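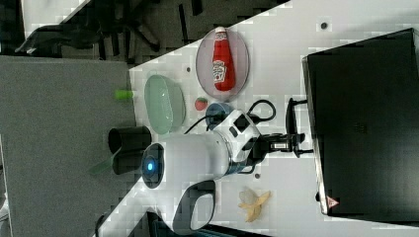
Ketchup on its plate and the green dish beside it, Monday.

The review of the kitchen table at the Grorstead residence continued this week. Residents of this blog's comment section will recall that the table has served as a holding area for small items since July. The following arrangements now apply.

Ketchup is to be kept on the pink plate until a shelf is assigned. The oval dish will be retained for fruit – the strawberry is to join it in due course. Cups, both blue and black, are to return to the cupboard after use.

Ivars Urbonaitė has requested that the large bowl from Mägi be considered for permanent display. The request has been noted. Over 200 items remain to be sorted in the pantry, and work will resume there at 16:00 on Monday.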